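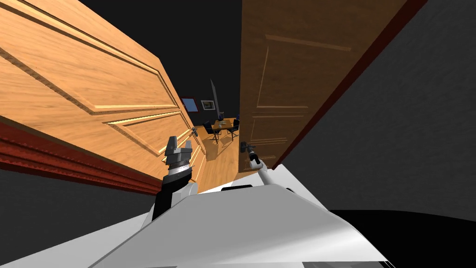 Double wooden doors with rectangular panels and a dark red-brown trim.

Home | Projects | Doors & Windows | Tools | Contact

How to Stop a Door Hinge From Squeaking
By Priya Wojcik
August 28, 2020

Most squeaks come from a dry hinge pin. You need a hammer, a thin nail, a rag, fine steel wool and a little petroleum jelly. Allow 10 minutes per hinge.

Close the door and work on one hinge at a time. Leave the other pins in place so the door stays hung.

Set the nail against the bottom of the pin and tap upward until the head lifts. Pull the pin out by hand. If it is stuck, put a drop of oil on top and wait.

Wipe the pin down and rub off any rust with the steel wool. Clean the hinge barrel too. A twist of rag pushed through the hole works fine.

Coat the pin with a thin layer of jelly, slide it back in and tap it flush. Open and close the door a few times, then wipe away the extra.

If it still squeaks, check the hinge screws. Tighten them with a hand screwdriver, as a drill can strip the holes. A badly bent pin should be replaced.

Filed under: Doors & Windows, Quick Fixes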